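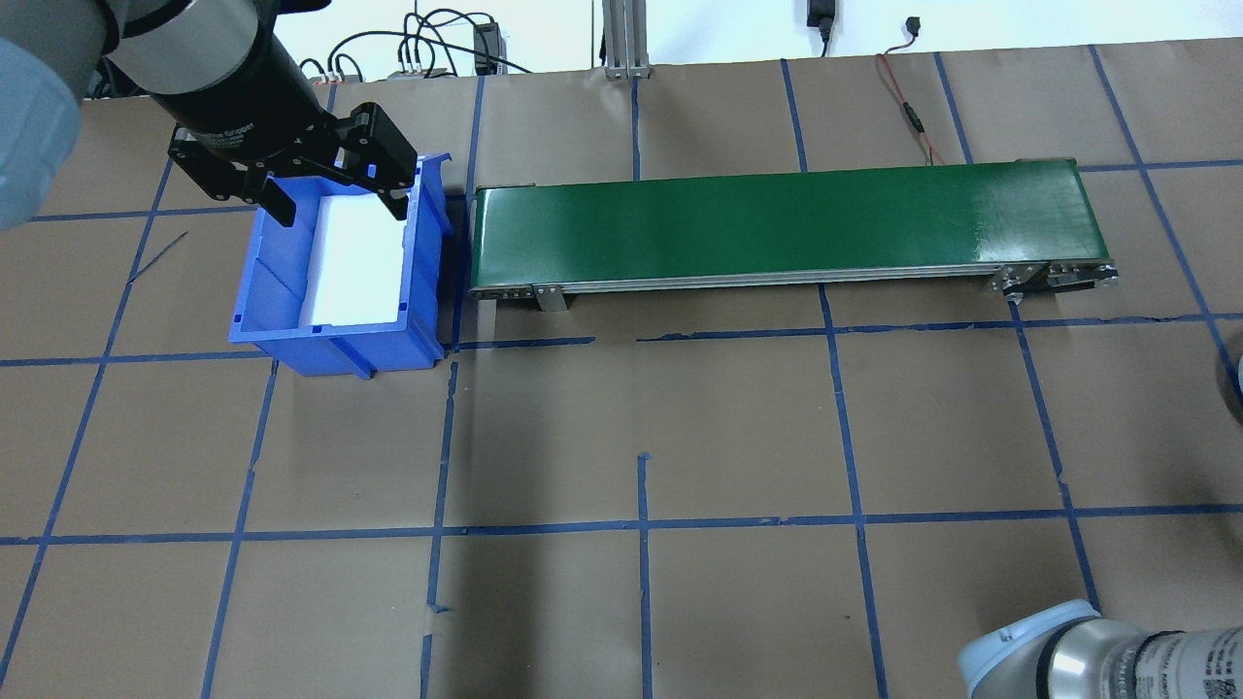
Setting Up and Looking After a Small Pick-and-Place Cell

Student project report, Ruba Srour
Mechatronics workshop, Filwood campus

Reading time: 5 min

1. What the project was

My task for this term was to take over the small cell called Lelel, bring it into a state where another student can start it without help, and write down how it should be looked after. I did not build the cell. The group before me left it working in part, with a short handover note of two pages, and many small things were not in that note.

The cell has two arms, one belt conveyor and one open bin. The arm on the bin side carries a gripper with two black fingers. It takes small printed blocks from the bin and puts them on the belt. The second arm takes them from the belt. In this report I write mostly about the bin side, the belt and the table, because this is where most of the faults were.

2. The table and the tape

The work surface is divided with blue tape into large panels. The tape is our reference for placing everything by hand. It is not a precise measuring system, and I want to say this clearly, because in my first week I trusted it too much. I moved the bin to what I thought was the correct tape line and the gripper came down on the rim.

After this I wrote a simple rule. The bin stands at the left of the conveyor, with its front wall just over the middle tape line that goes across the table. Then the arm is driven slowly to the taught point over the bin and the operator looks from two sides. Only after that may the program run at normal speed.

Some tape strips have rough ends and in a few places there are gaps. I thought about removing all the tape and starting again, but my supervisor advised me not to. The taught points were made with the old lines, and new lines would never be in exactly the same place. So I left them. If a strip comes off completely, the person who replaces it should first mark both ends with pencil.

3. The bin

The bin is blue plastic with raised walls. On the bottom lies a plain white panel, which I put there in December. The blocks are dark, and with the white under them it is easier for a person to see whether one is left over. The panel does not cover the whole floor. A strip stays open along the left side, and a block can fall into this strip and lie at an angle. I lost a good amount of time on this fault before I understood it. For now the operator must check the strip before each run. A panel cut to the full size would be better.

4. The gripper

The gripper fingers are fixed with small screws. The handover note said "check often", which did not help me. I made a log and checked after every practice session. In the first 36 sessions I found a loose screw two times, both times on the same finger. I cleaned the thread, put in a new screw with a small amount of thread locker, and it has not come loose again up to the time of writing.

For this work the arm must be in the service position and the emergency stop must be pressed. I also recommend to put a cloth in the bin before opening any screw. They are very small and they find the gap beside the white panel very easily.

5. The conveyor

The belt is dark green and has a glossy surface. A grooved metal rail goes along the front edge, and the conveyor is held by brackets under it. The old note gives a service interval of 3,000 cycles for belt tension. I kept this number, as I had no better one, but I could not test if it is right.

My method for the tension is as follows.

Stop the cell and take everything off the belt.
Turn the belt by hand for one full round and look at both edges.
Loosen the fixing screws at the right end, only half a turn.
Move the roller in small steps until the belt does not slip under a light press of the finger.
Tighten the screws again, run the belt empty at low speed, and watch if it walks to one side.

When I did this the first time, the belt walked slowly to the rear. I had tightened one side more than the other. The second time I marked the position of both screws with a pen, and it went well.

Cleaning is done with a soft cloth and a little water. The shine of the belt gives reflections from the ceiling lights, mostly near the ends, and it is easy to think that a reflection is a wet place. Touch it with a dry finger before you decide.

6. Cables and power

This is the part I am least satisfied with. Behind the gripper arm there is still a tangle of black cables, and one long cable goes from there to the right along the back. The loops are needed to some degree – the arm must be able to turn – but they are longer than necessary.

At the conveyor, a pair of thin red wires comes down to the rear edge of the belt, with a small black connector between. Nothing is holding this connector. If somebody pulls the wires while cleaning, it could open, and then the belt stops and the program gives only a general timeout message. I propose a small clip on the table for it. Sayegh, the student who will take over the cell, has already drawn one, but it was not printed in time for this report.

7. Start-up check

I joined everything into one short list, which is kept in the Torska folder with the program files:

Table free of tools and loose pieces.
Bin at its tape line, open strip checked.
Gripper fingers tight.
Belt empty, no dirt along the rail.
Red wires and connector closed.
Slow run to the point over the bin, then one full cycle at low speed.

With practice the check takes me around 2 minutes. For a new person it will be longer.

8. What remains to do

The cables should be shortened and fixed, and the white panel should be replaced with a bigger one. The second arm needs the same kind of log that I made for the gripper. I only looked at its joints and its cable and did not open anything, so my report should not be read as a check of that arm.

Search this site Enter keywords Go

Contact the workshop | Copyright Filwood student projects | Back to top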